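Home Articles Issues For Authors Contact

We use cookies to improve this site. By continuing to browse you accept our cookie policy.

3.2 Drying times after water losses

Claim records were supplied by two restoration contractors, Druvance and Bickerstaff, and cover 3,237 residential water losses. Records were kept if they gave the time of the first call, the time the crew arrived, and at least one moisture reading per day until the equipment was removed. After this step 1,409 losses remained. Most of the records we dropped were missing the arrival time.

Drying was treated as complete when wall and subfloor readings matched those from an unaffected room in the same house. This is the rule used by Kershaw and Fröhlich in their earlier work on basement floods. It is stricter than the rule either contractor uses for billing, so our drying times are longer than the ones on the invoices.

Homes reached on the day of the call dried sooner than homes reached later. The gap was widest for carpet over pad and smallest for tile on a concrete slab. Drywall fell between the two, and results there depended on whether the baseboards had been taken off. Crews removed baseboards in 58 percent of the losses with wet drywall. Neither contractor had a written policy on this, and the choice seems to have been left to the crew lead.

Losses in July dried more slowly than those in other months, even with the same number of dehumidifiers per room. We did not have outdoor humidity for each address and could not adjust for it.

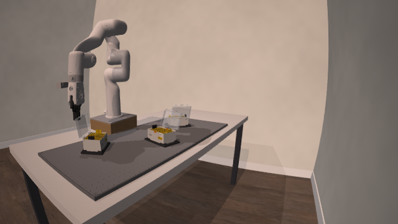 Figure 4. Simulated robot arm and pipette tip boxes on a perforated board.

Mold was noted at the final visit in 90 of the 1,409 losses. The notes rarely say whether the growth was there before the leak, and older homes are likely overrepresented. We therefore report the count without a rate by arrival time. Contents such as furniture and rugs were logged by Bickerstaff only, and they are covered separately in Section 3.3.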